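Test kitchen notebook, Clesten
July 1, 2020

Ginger loaf, batch 13

Still chasing the sunken middle. Batch 12 dropped along the whole centre line and had a gummy stripe underneath, so today I changed the raising agent and left everything else alone. Same dark syrup, same flour, same tins from Kollár.

Bicarb down from two level teaspoons to one and a half. Syrup and butter melted together and left on the side until I could hold a finger in it. Eggs in last. The batter went in at 903 g, all in one tin, and came up to just under the rim before baking. Probably too full, but I wanted it to match the last one.

Oven 2 on the usual setting, middle shelf, no fan. Rostislav says the door seal on that oven is going at the bottom corner. Noted, not fixed.

First look at 40 minutes through the glass. Top set at the edges, still wobbling in the centre. Gave it longer and tested with a skewer until it came out with crumbs and no wet batter. Cooled in the tin, then on the rack.

Result: a slight dip, much less than before. No gummy stripe. Crumb a bit tight towards the base. The ginger comes through later than I'd like and the crust is on the bitter side, which I put down to the syrup catching where it touched the tin.

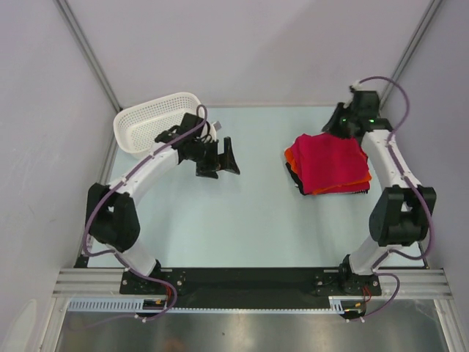 To do for batch 14

- Drop the batter weight and put what's left over in a small tin.
- Line the long sides as well as the base.
- Try the ginger half ground, half fresh. Zineb has a fine grater, ask before taking it.
- Keep the bicarb where it is.
- Weigh the syrup in the pan. Spooning it is where I lose track.

Lorraine tasted a slice without being told which batch it was and asked for more salt. Vidar thought it was fine as it is. I'm with Lorraine, so a pinch more next time.

Half the loaf is wrapped in paper on the top shelf - please leave it, I want to see what it's like after a few days. The other half is for anyone. Miroslava has the old Drulten recipe card if somebody needs to compare the spice amounts.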